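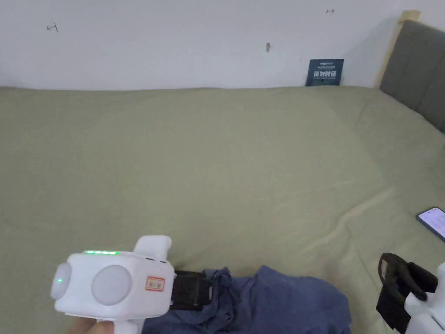
*Big bed, green sheet on, navy cloth still to be folded.*

6/3/19

Spent most of the morning on the bed again, and I have to say I'm growing fond of this sheet. Sage green was Katalin's pick (I wanted plain white, so I could see the creases better) and she was right, it's much easier on the eyes after a few hours, and the folds show up fine once the light comes across it. The middle pulled out nice and smooth. There are still soft creases and one faint diagonal fold heading down to the right, which I'm fairly sure is from how it was folded at Brorkard. I tried pulling from the corner and then from the long side, and the long side is definitely the way to go. Katalin says steam it. I say let's see how it sits overnight first, because once we start steaming we'll be steaming everything!

The order for folding stays the way Ama Yakubu wrote it up last time:

- sheet on and smoothed before any cloth comes out
- cloth dropped bunched up near the foot, never laid flat
- fold in half, half again, then over to the headboard side
- shake it out between rounds

I went back and forth on the navy cloth versus the old gray one from Abubakari. The gray is thinner and makes a neater square, but it slides all over the place and I lose the corners. The navy has some weight to it, stays where you put it, and against the green you can find the edges without squinting. Navy it is, at least for this week. If anybody has the gray one at home, please bring it back anyway, I'd like to try the two together.

The wall wants a little love. There's a dark scribble on the left side, a brownish mark near the middle and a tiny one over toward the headboard. I had a go at the scribble with a damp sponge before lunch and gave up after 2 minutes, so I'll ask at Corkden whether they have any of the wall paint left over. No rush on that, but I'd love to have it done before September, when the other mattress comes.

Also, the little navy card with the Chinese writing can stay leaning by the headboard. I keep meaning to ask Ama to read me the small print on it.

Still to do: wash the spare sheet, label the Nuvex bin, find the good lint roller (top shelf, maybe?).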